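What I Would Buy First, If I Did It Again

June 13, 2020

In December I promised to write down what our two-arm table cost us, and then I did not do it. Two readers reminded me, so now I do it. I am sorry for the delay. I wanted first to have half a year of use, because a budget on the first day and a budget after six months are two different papers.

We are a small workshop in Otasstead. My colleague Efraín Giraldo takes care of the purchases and I take care of what happens after the boxes are opened. When we decided to have a table with two arms, Efraín made a sheet with three columns: must have, nice to have, later. I recommend this to everybody. Our mistake was what we put in which column.

The arms went in "must have", of course. We asked for offers from two sellers, Lillska and Femo. The Femo offer was lower, but the grippers were a separate line and the cables were another separate line, and when we added everything the difference was only 529 dollars. We took Lillska for the reason that they could deliver both arms together. I am still not sure if it was the better choice. The documentation from Femo was easier to read.

The table itself was also in "must have", but with a very small number next to it. We thought, a table is a table. Then we learned that the arms need something stiff to be fixed on, and that you want to move the fixing point by a few centimeters many times in the first weeks. So we bought aluminum profiles and put them around the wooden top. With brackets and screws this was 400 dollars that we did not have in the plan. If you are planning now, write the profiles in the first column, and order more brackets than the drawing says. We ordered 20 and had to order again.
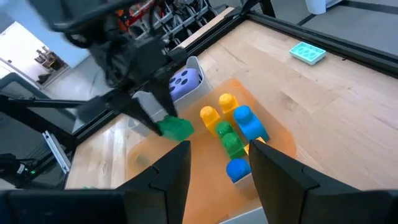

The objects for the arms to pick up were the cheapest part of the whole sheet, and I spent the most evenings on them. At first I looked at special test parts from a catalog. They are nice, but for the price of one set you can fill a cupboard with toy blocks, trays and bins. Big toy blocks are good for a beginning. They have clear colors, and if one falls on the floor you do not care. Efraín wrote this line in the sheet as "toys" and our accountant, Mr. Jenkins, called to ask if it was a mistake. Now it is written as "sample parts".

Some things I had in "later" that should go up:

Spare fingers for the grippers. Delivery was 5 weeks for us. Order them together with the arms.

Cables of the correct length, and something to tie them. I still have not solved this well.

Time. I know it is not equipment, but we gave it no line at all, and the setup took much longer than the assembly.

And one thing that can go down: the expensive lamp. We bought it in the first month and it stays in its box, the light from the ceiling was enough for our work.

For next year we want to ask for a second table of the same kind. Efraín thinks we should buy used profiles. I prefer new ones - the used ones we saw were cut to strange lengths - but I will put both prices in the sheet and we will see. If somebody has experience with used profiles, please write to me, also if it was a bad experience.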